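Mailing snacks to a relative overseas: one box or several, and how should the customs form be filled out?

Community Help > Mail and Shipping > International parcels

Posted by Iddrisu Sowah
Mon 29 April

I would appreciate guidance from members who regularly send food parcels abroad. My niece is in her first year at a university overseas and has requested packaged snacks from home. I intend to send chips, cookies and candy, all of them factory sealed. Nothing contains meat, and nothing requires refrigeration.
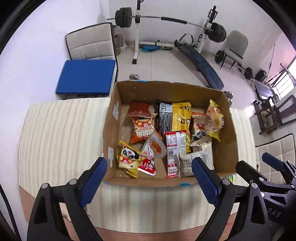
My difficulty is with the paperwork. The form at my local post office provides only a few lines for contents, and I have considerably more kinds of snack than lines. The clerk advised me to write "food" and leave it at that. A neighbor was told at the same counter that "food" would be rejected. I would also like to know whether the value should be what I paid at the store or what the goods would cost in the other country, and whether two smaller parcels are treated more favorably than one large one.

I have read the carrier's general guidance and did not find it clear on any of these points.

3 replies

Gonzalo Aguirre

The single word "food" should be avoided. Customs offices generally want to know what the item is, how many there are, what each line weighs and what it is worth. Similar goods may usually be grouped. "Potato chips, sealed retail bags" is one line, and "hard candy, sealed retail bags" is another. If the printed form runs out of space, ask for a continuation sheet or complete the form online, where additional lines can normally be added.

On value, state the price you paid and keep the receipt. A gift still has a value, and entering zero tends to cause delay.

On the number of parcels, please consult the destination country's customs website before you decide. Many countries set a limit below which gifts enter free of duty, and parcels mailed on the same day to the same person may be added together. Two boxes are therefore not always cheaper than one. They may also cost more in postage.

Packing deserves the same attention as the form. Chip bags are full of air and take up a great deal of room, so place heavier items at the bottom and bags on top. Tape the bottom seam twice and run a strip across each end — a single strip down the middle is not sufficient for an international route.

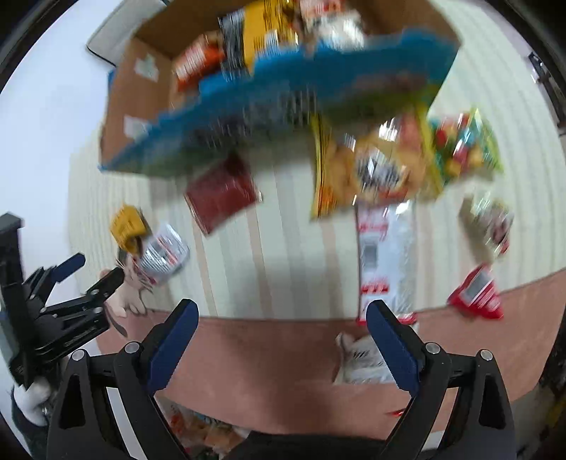
Assorted snack bags and their cardboard box

Leave the ingredient labels on everything. An inspector who opens the parcel will want to read them, particularly where dairy, egg or seeds are involved.

Hüsnü Özkan

I just write snacks. It has always arrived.

Dehua Ren

I agree with the first reply and would add two points.

First, some countries require advance notice for any food shipment, even a private gift between family members. The notice is filed online by the sender and produces a number that must appear on the parcel. I neglected this step once, and my parcel was returned after 67 days with the postage forfeited.

Second, "snacks" alone may pass at one office and fail at another. I would not rely on it. Please also include a slip of paper inside the box with both addresses and a copy of the contents list, in case the outer label is damaged.

If you can name the destination country, members who have mailed there will be able to give a more exact answer.

Iddrisu Sowah

Thank you. I will list the items by type and request the continuation sheet. I was not aware of the advance notice requirement and will check it before I return to the post office.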